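Sornow Lane Repair and Reuse Shed - progress report to the Samarakoon Fund, second half of the grant
Prepared by Wanda Dvorak, with bits from Sewwandi and Chaminda 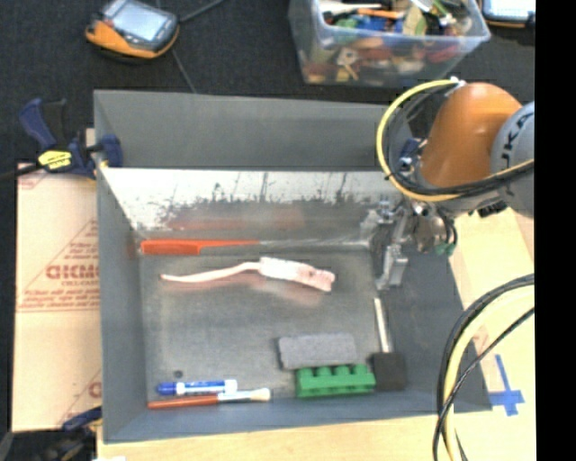 Sorry this is a week behind the date we agreed. July got away from us, mostly the roof. Headings follow your form as near as I could manage, tell me if you need it redone on the proper template.

Where we are

The shed is open on all the sessions we promised and one we didn't. Evening session now runs till 8, as people kept turning up after work and finding the door shut. Textiles bench is busiest by a long way. Electricals next, then bikes. Furniture is slow, and will be until we have somewhere dry to leave things between coats of varnish.

Against the four targets in the offer letter:

Opening hours - met.
Training for bench leads - met, though later than planned. Chaminda Chowdhury and two others finished the electrical testing course in spring.
School sessions - half done. Three booked, two delivered. The third was moved by the school, new date agreed for autumn term.
Lending shelf - not met. More on this below.

The roof

You will remember from the last report that the valley gutter on the north side was leaking over the sewing machines. Ojārs Grīnberga got up there and found the felt had gone the whole length, not just at the join. Landlord has accepted it is theirs to pay for, after a lot of letters. Work started end of June and was meant to take a fortnight. It took four weeks. We moved textiles into the front room and shut bikes completely while the scaffold was up, which is why the bike figures on the sheet look so poor for that stretch. Please don't read it as a drop in interest, there was a queue the morning we reopened.

No grant money went on the roof itself. We did spend a little on plastic crates and a dehumidifier and have put both under "premises sundries". If that is the wrong line let me know and Sewwandi will move it.

Lending shelf

Behind. The idea was that members could borrow hand tools and the carpet cleaner for a few days at a time. Tools are in, labelled, on the shelf. The hold up is insurance. Our present policy covers use on site only, and the first quote for loans came back higher than the whole years budget for the shelf. Cường Tăng is talking to a second broker, who thinks we can leave out anything with a plug and bring it right down. So the likely plan is hand tools first, carpet cleaner later or not at all. We would like your ok for that change before we sign anything.

Money

Full sheet attached. Short version - we are underspent by £1,000, nearly all of it lending shelf. Sewwandi Biswas has been through the receipts and there are two missing, both small, both from the timber yard at Sturnau. They have promised copies. Heating came in under, a mild spring helped. Thread, needles and zips came in over and will again. We have started asking people to bring their own zips for coats and bags, seems to be working ok.

We'd like to carry the underspend forward. If the answer is no, we need to know by end of August so that it can come out of the autumn order.

What people told us

Comments book is mostly thank yous. A few moans about parking, fair enough. Several asked for a session on darning knitwear by hand, so that is going in the autumn programme. One man wants us to take on petrol mowers. We won't be, there is no ventilation and no room. The Zondar estate tenants' group asked if we could bring a pop-up bench over to them once a month, and we have said yes to a trial, textiles and small electricals only.

Next three months

Third school session. Second broker's quote and a decison on the shelf. Zondar trial, first one in the tenants' hall, 10 till 1. New shelving in the back room now the ceiling is dry. Somebody to share the electrical bench with Chaminda, who is doing too many evenings.

Questions for you

1. Carry forward, yes or no.
2. Hand tools only for the lending shelf, yes or no.
3. Do you still want the visitor numbers split by postcode? It takes Sewwandi a good while each month and a lot of people would rather not give it.

I am away for the first part of August, Cường has the shed phone and can answer anything on the insurance.

Wanda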